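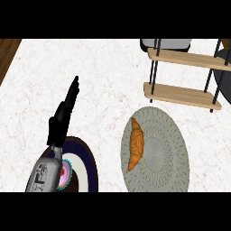
Robot arm over a marble surface, computer rendering

Seals come back to Skarport, but the nets stay a problem

In June the seal group at Skarport finished its yearly count on the rocks north of the harbor. The result is 460 animals, which is 85 more than last year. Malathi D'Souza, who leads the count, was happy with the number but she asked us to write it with care. The weather was calm on both mornings, and in calm weather more seals lie outside the water, so a part of the increase can come from this.

The count is done at low tide, starting at five in the morning. Two teams walk along the cliff path, one from each side, and they meet at the old light. After that the lists are compared, and when they do not agree, the teams go back and count the difficult places again. This year it was necessary only at Nudau Point, where the pups lie close to their mothers and are easy to miss.

The less good news is about fishing nets. Two young seals were found with pieces of net around the neck. One of them was cut free by Prakash Gounder and is now eating by itself at the Whitfield station. The other went back to the water before anybody could come near, and it was not seen again until now.

"A seal grows and the net does not grow," said Gounder. "For this reason we would like to hear from people on the same day, not after one week."

If you find a seal with net or rope on it, please do not try to take it off alone. Keep your dog on the leash, stay on the path and call the station - the number is on the board at the parking place. It also helps to remember on which rock the animal was lying.

Old nets can be left at the harbor shed until the end of the summer. Rajeshwari Thomas has the key in the mornings.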